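Bimanual cloth folding: relabelling the grasp phase, some results

Forum index > Manipulation > Deformables

felt_tip
Posted Saturday, 10:14

Following on from the dataset questions in the other thread. We have been collecting cloth demonstrations at Loltthorpe with hand-held grippers, one per hand, and training a two-arm policy on them. The task is short: take the near edge of a square of felt by its two corners, lift it, fold it over and let go. We have 245 demonstrations, all on the same kind of tabletop.

The first policy did badly, and nearly all of the failures were in the grasp. The fingers closed above the cloth, or pushed it along the table and closed on a ridge of fabric well away from the corner. Once both corners were held, the fold itself was rarely a problem.

I went back through the demonstrations and found that our phase labels were poor. We were marking the start of the grasp from gripper width alone. With felt, the operator often presses the fingers down on the corner for a while before closing them, so the width signal says "nothing is happening" during the part that matters most.

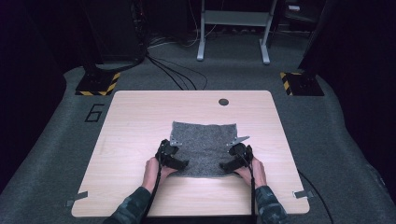 Fingers down near the two near corners, far side of the cloth partly folded. Head view.

The change was to split the grasp into two phases, press and close, and to weight the loss on press more heavily. Press starts when the vertical speed of the finger tips drops below a threshold close to the table. Close starts from the width signal, as before. Nothing else in the training was altered.

Results, 13 trials per condition, same starting positions in each:

Old labels: 4 folds completed
New labels: 12 folds completed
New labels, no extra weight on press: 7 folds completed

A fold counts if both corners are held until release. We did not score how neat it was.

mallow
Posted Saturday, 10:52

Useful, thanks. Two questions. Are the wrist views used in the policy or only the head view? And how do you get the height of the table for the press threshold? If it is hard-coded I would expect trouble as soon as the table moves.

felt_tip
Posted Saturday, 11:20

Both wrist views and the head view go in. The wrist views matter most in the last part of the approach, where the hands hide the corners from above.

The table height is estimated once per session. The operator touches the bare board with the finger tips at several points and we fit a plane to the poses.
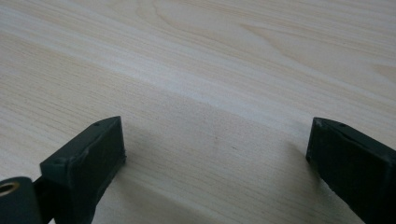

The fit is good enough on a flat board. The remaining error comes mostly from pose tracking, which drifts a little over a session, so we now repeat the touch routine at the end and throw out the session if the two planes disagree by more than the thickness of the felt. We have thrown out two so far.

oltari_user
Posted Saturday, 12:07

I don't think the label change is what you are measuring. You say the press phase gets a heavier weight. The press phase is also where the fingers are nearly still, so you have told the policy to spend more of its capacity on slow, precise motion near the surface. You could get the same thing by sampling more from slow frames, with no labels at all. We did that on Oltari with thin towels and it worked well enough.

Also, 13 trials is small. The gap between 7 and 12 is not something I would build on.

felt_tip
Posted Saturday, 12:31

Fair on the trial count. The gap between 4 and 12 I am more comfortable with, but I agree the middle row should not carry much.

On slow frames: I tried it before the relabelling. It helped with the grasp and hurt the release. Our operators also slow down while lining up the fold in the air, and weighting those frames made the policy hover. It would stop over the fold line with both corners held and stay there until the time limit. That may be a habit of our operators, and your towel data may not have it.

gremeo_bench
Posted Saturday, 13:15

We saw the same hovering on the Gremeo arms. Ours went away when we shortened the action horizon, so I would not put all of it down to the weighting. What horizon are you running?

felt_tip
Posted Saturday, 13:40

Sixteen steps, executing eight. I have not tried it shorter on this task. With rigid parts we found short horizons made the two arms disagree with each other, and with a cloth stretched between them that is a bad failure, as one arm pulls the corner out of the other.

It is worth checking again, though. The lift is the stage where the arms are most tightly linked. Both corners have to come up together and the edge has to stay under light tension. Too slack and the near edge drags; too tight and the felt creeps out of the fingers.
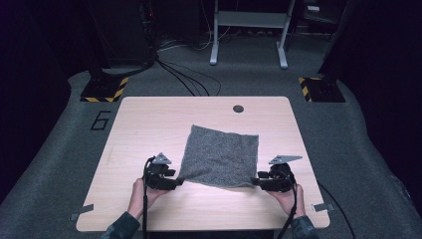

mallow wonders whether tension should be a label of its own. You could take it from the distance between the two grippers against the known width of the cloth, which costs nothing to compute, and it would separate "held and slack" from "held and taut". The current close label lumps them together.

oltari_user
Posted Saturday, 14:22

That only works while the cloth is a known size. The first time someone swaps the felt for a tea towel the label means something else. I would sooner have fewer labels and more varied cloth.

felt_tip
Posted Saturday, 14:48

Agreed on varied cloth. All of the above is one fabric and I make no claim past it. Felt is stiff and has plenty of grip, and I expect the press phase to look quite different on anything slippery.

The distance label is cheap enough that I will add it anyway and report both ways. I will also run the slow-frame sampling again with a shorter horizon, on the same starting positions, so that it can be set against the rows in the first post. If anyone has the Fujimoto phase-labelling script with the velocity filter fixed, please send me a link. The copy I have drops the last few frames of every episode.

gremeo_bench
Posted Saturday, 15:03

Sent you a message. The fix is one line, in the padding.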